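Monday, September 23, 2019

Notebook, sound and sand bench

Continued from the page with the drying oven. I write it longer than usual so that the colleagues who come on Thursday can read it without asking me everything again.

Today I worked only with the material from Sturenari. This is the small dune field behind the salt lake, where we collected in May. The people at Plutevia, the nearest village, say the big slope there makes a noise in dry wind, but only on the side which looks to the lake. We heard it two times during the trip, both times in late afternoon, and both times too short to make a good recording. So the question is still the same: is it the grain, or is it the slope?

Weights first. The total sand in storage this morning was 2740 g, in 7 bags. Bag 4 has a bad closure and I put the content into a glass jar with a screw lid. The old label is glued on the jar, please do not remove it, the handwriting on it is the only place where the height on the slope is noted.

I took 600 g from bag 2 (crest, lake side) and washed it with distilled water until the water stayed clear. This needed much more water than I expected. The first water was the color of weak tea and tasted of salt (yes, I know, I should not taste). After that I dried it in the oven overnight setting, but with shorter time, and let it cool with the lid closed. In the open dish it takes humidity from the air very quickly, and then the jar test is worth nothing.

Jar test, washed sand: when I shake the jar with short and strong movements, there is a low sound, like a dog who is not sure if he should bark. It is clear to the ear and also visible on the recorder as one wide peak. With slow movements there is nothing.

Jar test, unwashed sand from the same bag: no sound, only the usual hiss. I repeated after drying it in the same way. Still the hiss.

This I did not expect. If the unwashed sand is silent in the jar, but the slope is singing in May, then the slope must have been cleaner than our bag. Maybe the wind cleans the surface and we dug too deep with the scoop. In the field book I find only "scooped at crest", without depth. We must write the depth next time.

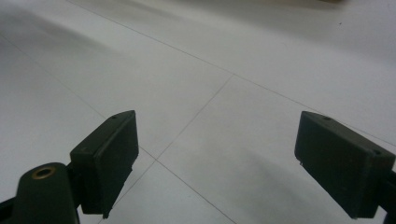
The second possibility is that the salt moved inside the bag. The bags were standing in the warm corridor during the summer, and if there was a little humidity inside, then the salt could make a thin crust on the grains. I looked at both sands under the microscope. The washed grains are round and quite equal in size, the surface is matte. The unwashed grains have small white points on them, mostly in the hollow places. I made drawings on the loose sheet, because the microscope camera does not save again.

Sieving: I did not finish. The second sieve from the top has a small hole near the rim, and I noticed this only when I found large grains in the pan. So please ignore the sieve table on the previous page, all of it. I crossed it out with pencil. The new sieve is ordered.

For comparison I also tried the jar of Totano beach sand, which we have on the shelf from the old series. This sand squeaks when one presses it with a pestle, a high and short sound, very different from the low one. In the jar it gives nothing, washed or not. I think we should keep the two things separate in the report and not use the word "singing" for both, as I did in the spring draft. Squeaking is for the beach, booming is for the dune.

About the slope. I read again the old travel description of the Retamal dune, which somebody copied for our folder. The author writes that the sound comes when his party slides down sitting, and that he feels it in the legs before he hears it. He also writes that after rain the dune was silent for many days. He gives no angle of the slope and no grain size, so it helps only a little. But the feeling in the legs is interesting, and I would like to put a contact microphone into the sand at Sturenari, not only the one on the stand. The one on the stand gave us mostly wind.

To do:
- repeat the washing with bag 5 (crest, far side) and with the glass jar
- evaporate a part of the first wash water and weigh the salt
- ask the workshop if the tilting box can be made longer, now the sand arrives at the bottom before any sound can begin
- find the missing cable of the recorder
- depth of scoop goes in the field book, with every sample

The washed sand is in the closed jar on the upper shelf, left. Please do not open it, even for a short look. The oven is off. I left the wash water in the large beaker with a cover, it is not garbage.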